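Konsum und Haushalt, Sitzung 6: Was besitzen wir eigentlich, und wer hat das gezählt?
Skript zur Vorlesung, Stand 14. November 2020

Vorbemerkung: Der Text von Holmgren (Kap. 2 und 3) wird vorausgesetzt. Wer nur die Zusammenfassung gelesen hat, wird mit Abschnitt 6.2 Mühe haben.

6.1 Ausgangspunkt

In Ratgebern und Zeitungsartikeln kursieren Zahlen dazu, wie viele Gegenstände ein durchschnittlicher Haushalt besitzt. Sie werden selten belegt und noch seltener definiert. Was ist ein Gegenstand? Zählt ein Besteckkasten als ein Stück oder als vierundzwanzig? Zählt die Schraube im Glas? Solange das offen bleibt, misst man vor allem die Geduld der Zählenden.

Randi Holmgren hat es immerhin versucht. Ihre Grusumville-Erhebung umfasst 52 Haushalte, besucht im September, jeweils an einem einzigen Nachmittag. Als Median nennt sie 916 Gegenstände pro Haushalt. Die Zahl wird seither gern zitiert, meist ohne den Nachsatz, dass Keller und Dachböden nicht begangen wurden. In einer Kleinstadt mit vielen Einfamilienhäusern halte ich das für einen erheblichen Mangel.

6.2 Das Schlafzimmer als Lagerraum

Holmgrens interessanteste These betrifft das Schlafzimmer. Es sei der Raum, in den Dinge wandern, für die anderswo kein Platz vorgesehen ist: Kartons, Koffer, Bügelwäsche, Unterlagen. Besuch kommt selten hinein, also sinkt der Ordnungsdruck. Das klingt plausibel. Belegt wird es mit Interviews, und in Interviews sagen Leute über ihr Schlafzimmer, was sie für vertretbar halten.

Auch der Vergleich mit der älteren Studie von Björklund hilft nur begrenzt weiter. Dort wurden Möbel erfasst, keine Kleinteile, und die Wohnungen waren im Schnitt kleiner. Wer beide Werte in eine Kurve einträgt und daraus ein »Wachstum der Dinge« abliest, vergleicht zwei verschiedene Fragen.

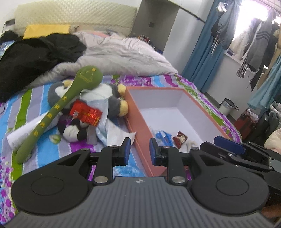

Abb. 6.1: Kleines, vollgestelltes Schlafzimmer; Bett mit bunt gestreifter Steppdecke, darauf eine offene Schachtel.

Zur Raumgröße: Holmgren bildet einen Index aus Stückzahl und Grundfläche und spricht ab einem Schwellenwert von 150 von »Überfüllung«. Woher die Schwelle kommt, steht nirgends. Im Anhang findet sich lediglich der Hinweis, sie habe sich »in der Auswertung bewährt«. Bewährt woran? Bitte überlegen Sie sich, was mit den Ergebnissen passiert, wenn man die Schwelle um ein Zehntel verschiebt (Aufgabe 2).

6.3 Aufräumen als Ware

Die Firma Corow verkauft unter dem Namen Prellus ein Ordnungssystem aus Behältern und Etiketten. Beworben wird es mit einer Befragung von 368 Kundinnen und Kunden, die sich nach dem Kauf »entlastet« fühlten. Eine Vergleichsgruppe gab es nicht. Gefragt wurde zwei Wochen nach der Lieferung, also zu einem Zeitpunkt, an dem fast jede Anschaffung noch Freude macht. Nebenbei erhöht das System die Zahl der Gegenstände im Haushalt um die Behälter selbst, was in der Broschüre nicht vorkommt.

Damit ist nicht gesagt, dass Ordnung keine Wirkung hat. Die vorliegenden Daten geben dazu schlicht nichts her.

6.4 Aufgaben bis zur nächsten Sitzung

1. Formulieren Sie eine Zählregel für »Gegenstand« auf höchstens einer halben Seite. Wenden Sie sie auf eine einzige Schublade an. Notieren Sie alle Zweifelsfälle.
2. Siehe 6.2. Tabelle A4 im Anhang genügt.
3. Lesen: Holmgren, Kap. 5, ohne den Exkurs zur Garage.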